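Handout 2: Buying simulated kitchens

Read before the April seminar. Bring your own costing.

Undden is a package of ready-made rendered kitchens from Rondenberg, sold to teams training arm controllers. The basic licence is 300 a seat, the full one 700. The brochure promises "endless variety". Ask what varies. In our trial it was mostly wall finishes and ornaments – cheap things to swap.
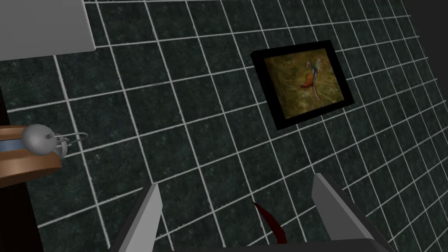
Variety of surface tells you little about contact. Rondenberg's sheet lists friction values for 100 materials but gives no source for any of them. Green marbled tiles with white grout and a black-framed painting of a bird may well trouble a vision model, and that has some worth. Whether a thin curved red piece between two open fingers will slide or tip when they close is a separate matter, and the sheet is silent on it.

Pichon, the rival kit, has plainer rooms and publishes its contact tests. Bamard resells both and is hardly neutral.

For discussion:
– Which claims in the brochure could a buyer check in a week?
– What would you want measured on a real arm before paying for the full licence?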